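Lacey Bloxham @laceybloxham
2022-06-26

Spent most of today with the service plan for our desk arm, and I have opinions. It's a long one, mute me if you've no interest in grippers.

Background for anyone new. One arm, one gripper, one desk. Its job is picking small household things up and putting them down again. Manard did the original setup, and I've looked after it since they handed over the folder.

The folder says the arm is "effectively maintenance free". I have never met a machine that was. I've met plenty where the maintenance was done by somebody who wasn't on the invoice.

Manard's plan has us doing a proper inspection every 2,000 hours. Between inspections you're meant to trust Andell, the monitoring software, to speak up if anything is drifting.

The counter stood at 1,396 this morning. Andell has the health score in the green and has never shown me any other colour. I asked Manard what goes into the score and was sent a brochure.

So I don't wait for 2,000. I switch off, isolate, and go over the wrist and gripper by hand every Sunday. Takes me the length of a radio programme.

First job is the finger screws. Flondano's sheet for the gripper wants them checked after the first day's running and then "periodically", a word I'd like to see banned from service literature. I put a paint line across each head and onto the bracket. If the line's broken, the screw has moved.

Found a broken line on one of them today. Not loose enough to rattle, and I'd never have felt it with a fingertip. Andell: green.

Screw out, cleaned, drop of medium threadlock, back in to the figure on the sheet, new paint line. Please don't use the strong stuff. Ashley Wainwright did that on the last gripper and we ended up drilling it out.

Second job is the finger itself. Look at the tip under a lamp and feel down both sides for a burr. A narrow finger gets away with a surprising amount of bending before the picks go wrong, so I lay a steel rule along it as well. Straight today.

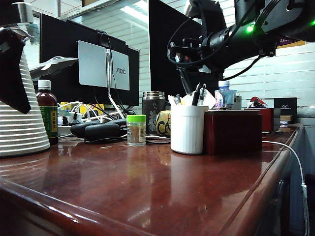 Cables are where I part company with Manard altogether. Their inspection has a tick box that says "cables OK" and no guidance on what OK would look like. I go by shape. The wide loop out to the left of the gripper is the one I worry about, with a pen holder with a couple of upright pens right under the finger and a tall thermos next door. A loop like that will hook over something one day. The other one curves back underneath towards the wrist, and I want that curve to stay a curve all the way through the arm's travel.

The check is dull. Arm in manual, slow speed, wrist to one end of its range, look, then to the other end, look again. You want slack at both ends and no kink at the connector. If the cable goes tight before the joint stops, you've found your next breakdown.

I've been told more than once to zip tie the loop down and be done with it. Try it. Pull it in tight and all the bending happens at a single point, and that point is where it'll break. A soft strap with a bit of give, moved along every so often, is as far as I'll go.

Now the lights. Visitors are very reassured by the green lights on the arm. I'm not. As far as I can tell from the manual, ours means it's powered and has no fault raised. It has no view at all on screws, cables or fingers.

Third job, the reference point. After any work on the gripper I bring the fingertip down to a mark on the desk at 4 different wrist angles. If it lands on the mark each time, fine. If it wanders, the gripper has gone back on squint and you take it off again.

Mine wandered. Off it came, and there was a speck of grit under the mounting face. Wiped both faces, refitted, tried again, on the mark all four times. That one was my own doing, I'd put the gripper down on a dusty cloth.

Abena Nutsugah asked me last week whether all this is overkill for such a small arm. Possibly! I can't prove that any one Sunday has saved us a failure. Nor can Manard prove their score would have caught one, and theirs comes with a subscription.

What I would pay for is a plan written by a person who's held the spanner. Tia Dawber at the Mottram workshop keeps hers on a single side of paper, laminated, with the torque figures at the top and a blank column for what you found. I've copied it shamelessly.

Before you ask, yes, I have told Manard. The reply was that the interval is under review and I'd hear by September. They said Andell is getting a new dashboard too. Lovely.

For the log: one finger screw re-locked, mounting face cleaned, reference checked, loop strap moved along a touch. Ran it for 60 picks at normal speed afterwards and stood there watching every one of them. No drops.

Alfie Wragg has the next two Sundays while I'm away. Alfie, the paint pen is in the top drawer and the threadlock is the BLUE one.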